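# Help us plan our first kitchen robot purchase!
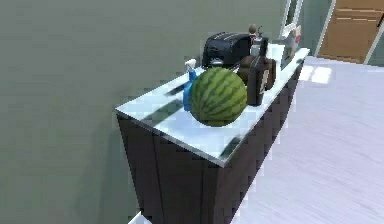 *Simulated counter with watermelon, toaster and bottles.*

Rustach is looking for 14 people to join our equipment planning group. We have to choose an arm and a gripper that can clear a crowded counter – melons included – and we'd love to hear from anyone who cooks, cleans or keeps a budget.

You'll come to 3 evening sessions at our Skedden office, compare price quotes and help us rank what to buy first and what can wait until March. Robot experience is welcome but not needed. We pay $276 for the full set.

Write to Eylül Demirtaş by 5/31/26 with a few lines on what you'd want a robot to pick up first!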